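To: Winel neighbors list
Subject: Re: Stallari Bakery, what happens next

> Does anyone know if the bakery is really going? I heard the building was sold, and my sister heard it was only the upstairs. I've bought my rye there for years and I'd hate to find paper on the windows one morning.

It's only the upstairs! I went in at 7 this morning and asked at the counter, and the shop lease is signed again through next March. The new landlord is Polishchuk Properties, the same people who own the shoe repair block on Skatov Street, and they left the shoe repair alone, so I'm feeling pretty good.

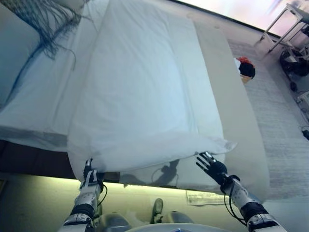
Will the ovens be shut down during the work?

For 13 days in February, according to the counter. The gas line has to be moved to the back wall, and bread will come over from the family's other kitchen while that's going on. No rolls those days, and no poppy seed anything.

The part I'm most excited about is the side room, the one that's been full of flour sacks forever. They want to put tables in it. The city allows 229 square feet of seating without a new parking review, and the room comes in under that, so the permit should be quick (fingers crossed, you all remember the fish market).
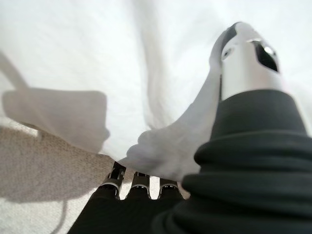 There's a petition by the register asking the city to keep the loading zone out front. It needs 100 signatures from Winel addresses and it was already onto a second sheet when I signed. Please write your full street address, the last petition we did had a bunch thrown out over that.

If you'd rather call, the permit desk is extension 3336. I got a real person on the second try and she was very nice about it.
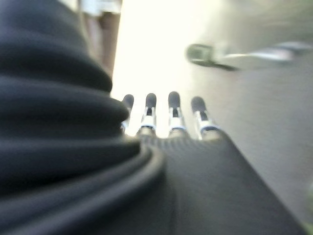
Also, go early if you want the onion boards. They were down to the last tray when I left and I had two of them. Still warm!

See you all in line,
a very full neighbor on Skatov Street

Recent messages
Fish market sign, still up
Street sweeping on Skatov
Looking for a good tailor
Re: Re: Soup place hours

Last updated: January
Winel neighbors list | Contact the list owner | Back to top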